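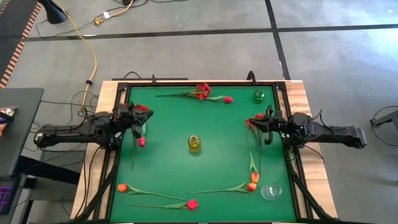

Red and orange tulips, red carnation-type flowers and two small glass jars on the green mat.

Small jar flowers: your questions

Saturday, May 5, 2018
By Merike Mockus

Since we started the table flower evenings at Clovley, I receive many of the same questions by email and at the door. I collected them on one page. If your question is missing, please write to me and I will add it.

Which flowers do I need for a small jar?

Fewer than you think. For a jar with a short neck I take 3 or 4 stems, and one of them can be a bud. Tulips and carnations are good for beginners. The tulip gives the big simple shape, and the carnation fills the space next to it. A spray, meaning one stem with several flowers, can be divided into shorter pieces.

Can I use artificial flowers?

Yes, of course. For practice they are even better, you can put them in and take them out as many times as you want. Choose the ones with a wire inside the stem if you find them. They can be bent a little, and you do not have to cut them on the first evening.

My stems are much too long. Where do I cut?

Hold the flower beside the jar, outside of it, with the end of the stem on the table. The flower should be one and a half times as high as the jar. Mark the place with your thumb and cut a bit lower than this if you like it compact. Real stems I cut at an angle with a clean knife. For artificial stems please use wire cutters, not the scissors from the kitchen. Dean Bramwell ruined two pairs of mine in December and he agreed that I write it here.

Why do the flowers always fall to one side?

The head is too heavy for the jar, or the neck is too wide. Put a few glass pebbles on the bottom. You can also cross the stems inside the jar, so that each one leans on another. Put the heaviest head in first and look where it wants to go. After that place the second one opposite.

Does the color of the jar matter?

It matters more with red and orange flowers, they are strong colors already. A green jar is the easy choice and it goes together with the stems. Yellow or olive glass is warmer and I like it under orange tulips. Clear glass shows everything inside, also the water when it is not fresh.

Why do you work on a mat?

I lay out all stems flat before I begin, with the heads not touching, and on one quiet color I can see them well. The mat also protects the table from scratches and small drops. A towel is possible but the jar does not stand so straight on it.

How long do real tulips last in a small jar?

With me it is four or five days. A small jar holds little water, so look at it every morning. Tulips continue to grow after they are cut, and on the second day they can be higher than the carnations. You can shorten them again.

Can I mix real and artificial in the same jar?

You can, but keep the jar dry on the day you do it only for a photo. If there is water, the wire inside artificial stems can become rusty and color the water brown.

Where do you buy the jars?

Mostly at flea markets. The small ones we sell at the evenings come from Dranen, and Kirsty Gosling orders them for everybody. Please tell her which color you want before you pay.

Do I have to bring something?

Only an apron. Flowers, jars and tools are on the table.

Contact: Merike Mockus, Clovley Table Flowers. Please write in English or Estonian.
© 2018 Clovley Table Flowers. All rights reserved.
Back to top

Related
How to clean a jar with a narrow neck
Carnations in winter: what to look for at the market
Dried or artificial? Clive Rowbotham compares
Storing stems so the heads are not crushed
Our evening with paper tulips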